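January, a little after four, tea going cold

Did the bedroom today, which I have been putting off for longer than I'd like to write down. It started because I was looking for the library book (not in there, by the way) and I got as far as the bed and thought, well, I can't leave it like that.

The flowery bedspread stays on until spring, I've decided. I keep thinking I should swap it for something plain and grown up like the gray ones in the Nurmi catalog, and then January comes and it's dark by dinner and I want big orange flowers, thank you very much! I got it at the Panstead outlet and paid 116 for it, which felt outrageous at the time. I have forgiven myself.

The fleece is another matter. I love it, I sleep under it, I would take it on vacation if it fit in the bag, but it will not lie flat and it picks up every bit of lint in the house. Folding it takes me 5 tries. You get hold of the middle, lift, and the whole thing slumps off to one side like a sleepy cat.

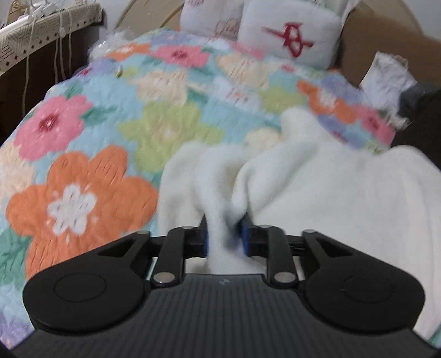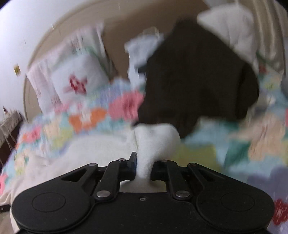
White fleece on the flowery spread, both times bunched up in the middle.

I still haven't settled where it should live. Foot of the bed looks nicest but it slides off in the night. The chair is already full of things that are too clean for the hamper and not clean enough for the closet – a category that gets bigger every winter. I might clear a shelf for it in the Stikatum cupboard, if I can face moving the towels.

Pillows next. I want to wash the covers on cool this week, the embroidery makes me nervous. Mom's old trick was to turn them inside out first, so I'll do that.

Also need to go through the sweaters. At least 2 have elbows I can see daylight through, and I keep saying I'll mend them and then I make toast instead.

Walked down to the mailbox afterward and did my 3000 steps, just barely, by going the long way past Stindel and looking at the lamps in the window. Didn't buy one. Soup for dinner, and I still have to find that library book before they start sending me letters.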